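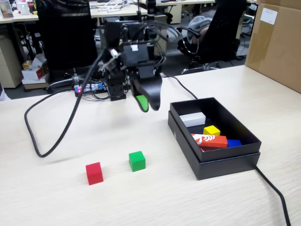 A light beige wooden tabletop with a storage box at right.

Sullodska Extends Roritex Tabletop Finish to Wholesale Buyers

Sullodska will open wholesale supply of its Roritex hard oil finish for wooden tabletops in January. The product has until now been sold only through the company's own counter in Escobar.

Roritex is a clear, low-sheen oil for interior wood surfaces in daily use, including work tables, desks and kitchen counters. It is supplied ready to use and is not to be thinned. Two coats are specified for new wood. A third coat may be applied to end grain, where absorption is higher.

The wholesale range consists of 2 grades. The standard grade dries clear and deepens the tone of most woods slightly. The pale grade carries a small amount of white pigment and is intended for light species that would otherwise yellow after oiling. Both grades use the same base and can be applied over each other once the first coat has cured.

Surfaces should be sanded evenly along the grain and cleared of dust before application. The oil is spread thinly with a lint-free cloth or short-nap roller, left to soak in, and wiped until no wet film remains. Excess oil left on the surface will cure tacky and must be removed by sanding. Used cloths can self-heat and should be soaked in water and laid flat outdoors to dry before disposal.

Tabletops may be put to light use after 3 days. Full hardness takes longer in cold or humid rooms, and standing water should be kept off the surface during that period. Worn areas can be recoated locally without stripping the whole top.

Distribution outside Escobar will be handled by Pikorow, which will carry both grades at 81 trade outlets. Existing account holders can order under their current terms. New accounts require a trade registration number and a delivery address with daytime access.

Technical data sheets, safety data sheets and sample boards are available on request from the Sullodska trade desk. Sample boards are supplied in both grades on oak, ash and beech.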